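Harnside Community Archive: Progress Report to the Kandasamy Fund
Second period, ending February
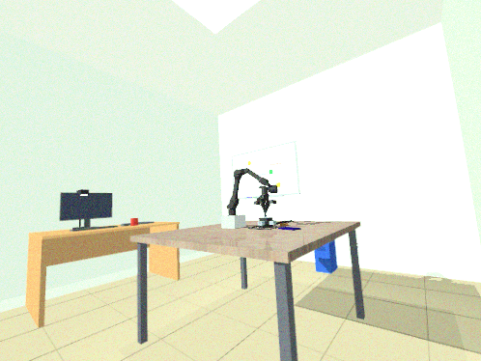 Dear Halldóra Mikkelsen,

Thank you again for your patience over the winter, and for the kind note you sent after our first report. I read it out to everyone at the next recording evening and it gave us all a lift, so please know that it went further than my inbox!

The main news is that the oral history recordings are moving along nicely. We had promised you 40 interviews by the end of the grant, and 309 pages of typed transcript are already finished and checked. The Zovgate side of the river has been slower to come forward than the Harnside side (there is some old feeling there about the ferry, which I'm sure will be a chapter of its own one day), but once the first couple of families had sat down with us their neighbors began to call. We've now heard from ferry hands, two former schoolteachers, a baker's daughter, and a gentleman who ran the cinema projector for most of his working life and can still tell you which films broke and where.

Kaj Ravn has taken over the transcribing schedule from me and I'm glad he did. I had been letting people choose their own tapes, which meant that the cheerful ones with good sound were done in a week and the mumbly ones sat in the drawer. Kaj now hands them out in order. There was a little grumbling about this, and then it stopped.

We did change one thing from the plan you approved. The budget had 800 dollars for a printed booklet, and after talking it over we'd like to hold that back until the summer. Several people have gone home after their interviews and found photographs, letters, and in one case a whole ferry logbook, and it seems a shame to print before those can go in. The money is untouched. If you would prefer that we keep to the original timing, do say so and we'll manage.

The online part has given us the most trouble. We're putting the transcripts on Wikimari, and the place names there have to match one standard spelling, while our older speakers use three or four names for the same street — sometimes in the same sentence. We've settled on keeping the words as spoken and adding the modern name in brackets after the first mention. It takes longer, and I expect it will push the last uploads back by a month or so.

Spending is otherwise close to what we said. Travel came in lower, as most of our speakers live within walking distance, and the 1000 dollars set aside for recorders and microphones has all been used. I'll send the receipts separately.

Between now and the next report we hope to finish the Zovgate interviews, return the borrowed photographs to their owners, and hold a listening afternoon with coffee and cake. You would be very welcome at that. The train gets in at 2:15 and one of us can easily meet you at the station.

With warm thanks from all of us at Harnside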